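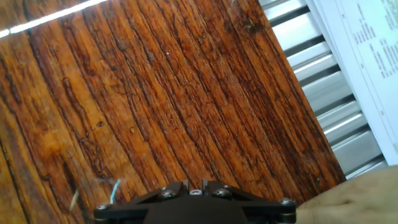 How long should I wait between coats of oil-based poly on an outdoor bench seat?
Overnight at the very least, and longer if your garage is cold. If the sandpaper gums up, it needs more time.

gratefulgrain
OK thanks, that's what I figured. The can of Endano says 2 hours, which seems crazy to me. It's February here in Cimthorpe and my garage never gets warm. I put the first coat on Thursday after dinner and it was still tacky at breakfast!

porchdog301
2 hours is for a lab somewhere. I did my mother-in-law's porch swing with the same stuff and gave every coat a full day (and she still found a fingerprint). Scuff with 200 grit between coats, wipe it down, go again. Are you staining first?

gratefulgrain
Already did, a red mahogany from Petridis. I had 220 on the shelf so I used that, hope it's close enough.

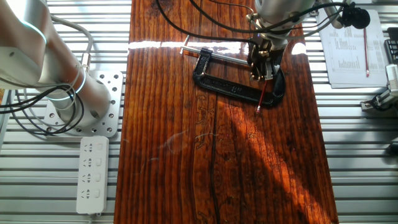

hollisbench

I'm going to disagree with everybody. Don't put poly on anything that lives outside. It looks great the first summer and then the sun gets at it, it peels, and you spend a whole weekend with a scraper and a bad attitude. Use a penetrating oil and just wipe more on every spring. I've done the benches at Cultivdale that way for years and I've never had to strip one.

porchdog301
Depends on the poly though. Spar stuff flexes. My swing is under a roof and it's on year six with no peeling.

hollisbench
Under a roof is a different animal. OP, is your bench in the open?

gratefulgrain
Half and half? It's under the eave but the afternoon sun hits one end pretty hard. I kind of love the shine, so I don't want to give it up...

porchdog301
Then go spar, three thin coats, and don't skip the underside or the end grain. End grain drinks it up so give that an extra one. And THIN, if it's running you've got too much on the brush.

hollisbench
Fine, but look it over every fall and touch up any dull spots before winter. Once water gets under that film you're sanding to bare wood.

gratefulgrain
Deal. Moving it into the laundry room tonight where it's warm, my husband is thrilled. Will report back after coat two.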